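Litside's new story prize sounds generous. Unpublished writers can enter for free, and readers pick the winner from a shortlist of 18. Entries close in November.
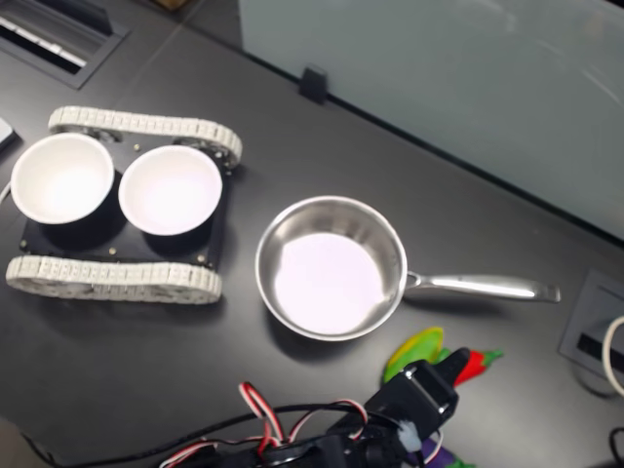
D. Kulkarni
Books reporter

The rules are less cheerful. Every entrant, shortlisted or not, gives Litside first refusal on the story for 2 years - and no fee is mentioned. Arholm Press will print the winner. It hasn't said how many copies, or who pays for the editing.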